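Pramell and Remcombe open home-based study of how skin cells heal after everyday wear

REMCOMBE, 6th October

Pramell, the tissue research group based at the Remcombe campus, is very pleased to announce the start of a new study into how the outer layer of human skin repairs itself after the small scrapes and dry patches that come with ordinary life. The work brings together cell biologists, engineers and nursing researchers, and it will be supported over the next 4 years by the Nishad Fund, which has been a generous friend to early-stage health research in our region for a long while now.

Skin is the largest organ we have, and most of us hardly give it a thought until it cracks, itches or refuses to heal. For older people, and for those living with diabetes or poor circulation, a slow-healing graze on the shin can turn into months of dressings and clinic visits. The Pramell team would like to understand what goes on in those first few hours and days, when cells at the edge of a wound begin to loosen, stretch and travel across the gap to close it over.

Much of what is known about this process comes from laboratory samples that are cut cleanly with a blade or a fine needle. Those samples have taught researchers a great deal, and the group will go on using them. But a knee scraped on the footpath or a heel rubbed raw by a new boot is a messier sort of injury, with uneven edges and some layers left half in place, and the team believes the cells in these wounds may be getting quite different signals from their neighbours.

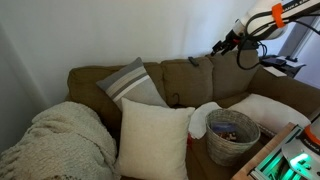
The study will enrol 173 adults, who will take part mostly from their own homes. Each person will wear a thin, flexible sensor patch called Hadex, developed by the engineering side of the group, which measures moisture loss and surface temperature next to a small area of healing skin. Wearing it at home matters a good deal to the researchers, who want readings from the places where people really spend their evenings. Skin that has been pressed against a chunky knit throw or a striped pillow on the sofa is being warmed, rubbed and kept from the air in ways that a clinic chair simply doesn't copy, and participants will be asked to jot down in a short diary what they were resting on and for how long.

Alongside the home readings, participants will visit the Remcombe campus to give a tiny sample of skin cells, taken with a gentle adhesive strip that lifts only the outermost layers. In the laboratory, those samples will be studied for the proteins that cells release when they sense that a neighbour has gone missing. The group is especially curious about a family of signalling proteins that seem to rise early, drop away, and then rise again just as the wound is closing. Why there should be two peaks is still an open question, and it is one the team has been turning over with great enjoyment at its weekly meetings.

"We have spent years looking at healing through the microscope, and it has been a real joy, but there comes a point when you want to know how the person attached to those cells is getting along," a Pramell spokesperson said. "Having both halves of the story for the same participant is something we've hoped to do for a very long time. We're so grateful to everyone who has already rung up to ask how they can help."

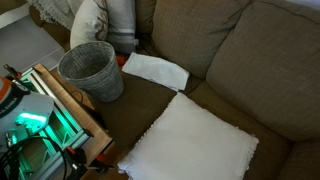
What the pilot showed

A pilot phase finished earlier this year with 60 participants. Its main purpose was to see whether people could manage the patch comfortably on their own, and the results were very encouraging. Around 96 per cent of the planned readings were received in full, and most of the gaps were traced to flat batteries, a problem the engineers have since tackled with a clearer charging light and a louder reminder tone.

The pilot also brought a good many thoughtful suggestions. People told the team that the first instruction booklet used too much jargon, that the diary pages were fiddly, and that the patch was hard to peel off with stiff fingers. The booklet has been rewritten in plain language, the diary now fits on a single sheet, and the new Hadex patch has a wider tab at one corner. 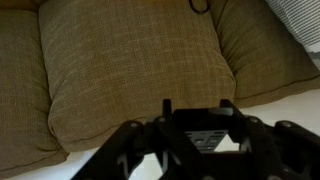
Participants also asked to hear more about what was being learned along the way, and the group has taken that to heart. A short newsletter will go out to everyone enrolled, by post or by email as they prefer, with updates from the laboratory and answers to questions sent in by readers. Anyone who would like to see their own moisture and temperature charts at the end of their time in the study will be welcome to ask for a copy.

Taking part

Enrolment opens in November. The study is looking for adults of all ages and skin types who live within an easy drive of Remcombe, and it would particularly like to hear from people who feel that their skin is slow to heal. Travel costs for campus visits will be covered, and a support person is welcome to come along.

To register interest, please contact the Pramell study office through the Remcombe campus switchboard and ask for the skin healing team. Media enquiries may be directed to the same office.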